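Sorting a Mixed Bin of Bars by Color

I love a good sorting job, and bars are my favorite thing to start with! They're simple shapes, they stay where you put them, and you see progress right away.

Pick one bin with a flat floor and plenty of room. Spread the bars out so each one has open space on every side (a pile is much slower to work through), and set two smaller trays next to it, one per color. 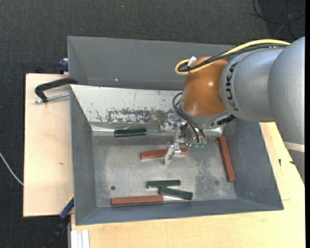

Start with one color and stay with it until every bar of that color is out. Mine were three reddish-brown and three dark green, and I took the reddish-brown ones first. Begin with the bar nearest the middle, then do the ones by the walls, like the one tilting along the right side. Slide those inward a little before you lift.

Then switch to green and do it all again!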